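4. Retry Behavior and Connection Reuse in the Manzano Client

Having set out the overall design in the previous section, we turn now to the part of the work that took up far more of our time than we had planned for, namely what a client library ought to do when a request fails and nothing in the failure says whether the server acted on it. Readers who have written network code for a living will recognize the feeling. A call goes out, the connection drops, and the program is left holding an error that could mean almost anything.

The Manzano client sits between application code and the message service we call Millum. In its first form it opened a fresh connection for every call, which was pleasant to reason about and quite dreadful under load, as sockets piled up waiting to be released by the operating system. The second form kept one shared connection pool for the whole process. This cured the pile-up but brought a trouble of its own – a pool that lives for weeks holds on to addresses that were looked up on the day it started, and when a service moves, the client goes on cheerfully knocking at the old door. The form we settled on keeps the pool but gives each connection a fixed lifetime of 300 seconds, after which it is allowed to finish whatever it is carrying and is then retired.

We are fond of this arrangement for being so plain. It asks nothing of the application author, who simply requests a client by name and uses it, and it keeps all the settings for a given service in one spot where a colleague can find them. 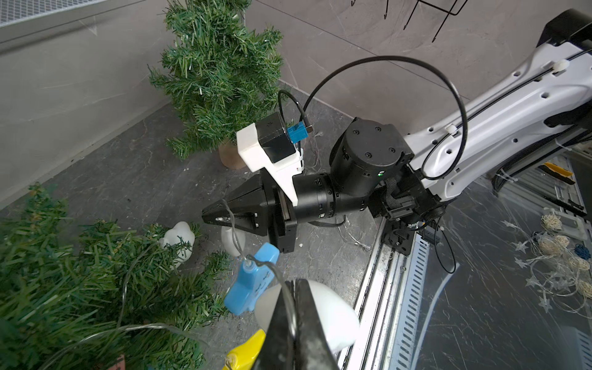

Figure 3. White and black robotic arm with a parallel gripper and a wrist-mounted camera module.

4.1 Choosing a retry policy

Our retry policy is attached to the named client and applies to every call made through it unless the caller asks otherwise. A failed call is tried again up to 3 times. The first wait is 500 milliseconds, and each wait after that is double the one before, with a small random amount added so that a crowd of clients who all failed together do not all come back together. We resisted the temptation to make the schedule cleverer than this. An early draft adjusted the waits according to recent response times, and while it was great fun to write, we found it very hard to explain to the people who had to read the logs, and in the end we took it out.

The more delicate matter is which calls may be retried at all. Reading a record twice does no harm. Creating a record twice can do a good deal of harm, and the person who discovers the duplicate is seldom the person who wrote the retry rule. We therefore ask that any call which changes something on the server carry a key chosen by the caller. Millum remembers each key along with the answer it gave, and when the same key turns up again it hands back the stored answer without doing the work a second time. Calls without a key are never retried automatically, however harmless they may look.

One might object that this pushes work onto the caller, and we have some sympathy with that view.
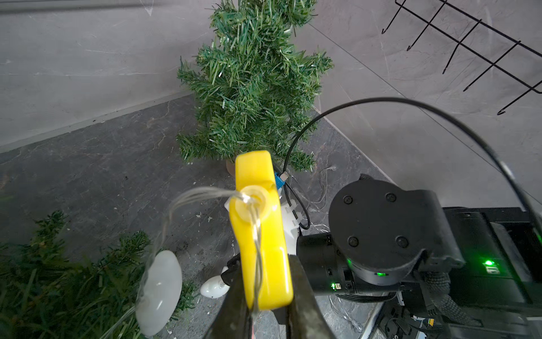 Still, the caller is the only party who knows whether two requests are meant to be the same request, and we could find no honest way around that. What we could do was make the key easy to supply. The typed client generated by Zolham, our small code generator, adds a key to every method marked as a write, and it holds on to that key through all the retries of a single call. An author who wants a key to survive a restart of the program can pass one in by hand.

4.2 Time limits

Each attempt is given 800 milliseconds, and the call as a whole has a separate limit set by the application. Keeping the two apart matters a great deal more than we understood at the outset. With only an overall limit, one slow attempt can use up the entire allowance and leave no room for the retry that might well have gone through. With only a limit on each attempt, the total wait grows quietly as retries are added, and the person sitting at the screen is the one who pays for it.

When the overall limit is reached during a wait, the client gives up at once and reports the last error it received, together with the number of attempts made. We had at first reported only that time had run out, and this sent several readers of the Drernham test logs looking for a slow network when the server had in fact been refusing their credentials all along. The older error type remains available for applications that already depend on it.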